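Section 4: Setting Up Your Neighborhood Alert Channel

Welcome to the fun part! By now you have an Illstead account and a confirmed address, so you're ready to build the channel your neighbors, coaches and league parents will rely on when police close a road, search for a suspect or ask people to stay indoors. Take your time with it. A channel that's set up well on day one hardly needs touching afterward.

Before you start

You will need:
Your Illstead sign-in and the phone you registered with
The non-emergency number for your local police department
A second person willing to act as approver
The names of the parks, fields and school grounds you want to cover

CAUTION: Illstead is not a way to report a crime. If someone is in danger, call 911 first and post later.

4.1 Create the channel

1. Sign in and open Channels, then choose New.
2. Type a name people will recognize from a lock screen. Tutcombe East Side is great. TES Safety Net Updates 2 is a puzzle.
3. Draw your coverage area on the map. Tap each corner, then tap the first corner again to close the shape.
4. Check the household count under the map. Our pilot channel in Tutcombe covers 2,273 households and runs beautifully, so don't be shy about size.
5. Press Save. The channel stays hidden until you finish 4.3.

Note: Streets that cross your boundary are counted on both sides. If a neighboring channel already covers the same block, residents there can join both and will get each alert only once.

4.2 Choose your sources

This is where the channel starts to feel alive!

1. Open Sources and turn on Police Bulletins. Bulletins come in as drafts and wait for your approval.
2. Turn on Road Closures if your department publishes them.
3. Leave Resident Tips off for now. You can switch it on once your approver has had some practice.
4. Set the maximum alert length. The default is 177 characters, enough for a place, a time and one clear instruction.

CAUTION: Never post the name, photo, license plate or home address of a person who hasn't been named by police. The Strazds filter catches many of these, but it doesn't catch all of them, and a wrong name travels fast.

4.3 Add your approver

1. Go to People and choose Invite.
2. Enter the approver's cell number. The code they receive works for 600 seconds.
3. When they've accepted, set their role to Approver.
4. Send a draft marked TEST and have them approve it.
5. Press Go Live.

Note: If the code runs out, choose Resend. The old code stops working right away, so make sure your approver uses the newer message.

4.4 Link team and event calendars

I love this feature. Linking a calendar lets you pause a game or practice in the same step as sending the alert, and families see one message with everything in it.

1. Open Calendars and choose Link.
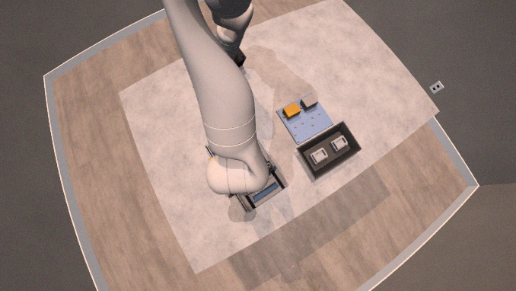 2. Pick the league or school from the list, or paste the calendar address if yours isn't there.
3. Match each field to a spot on your map. The Flaltberg Park fields are listed separately, so match every one you use.
4. Choose who can pause an event. We suggest the league contact plus your approver.
5. Set the restart rule to Manual. Events then stay paused until a person clears them.

CAUTION: Don't use the Automatic restart rule during an active police search. It goes by the clock and has no idea whether officers have left the area.

4.5 Send an all-clear

1. Wait for word from the police department — a quiet street isn't enough.
2. Open the original alert and choose Close.
3. Add one line saying what has reopened.
4. Press Send, then check that paused events show as active again.

Questions about this section go to Kedir Hailu through the Help tab. He loves seeing new channels go up, so send him your map!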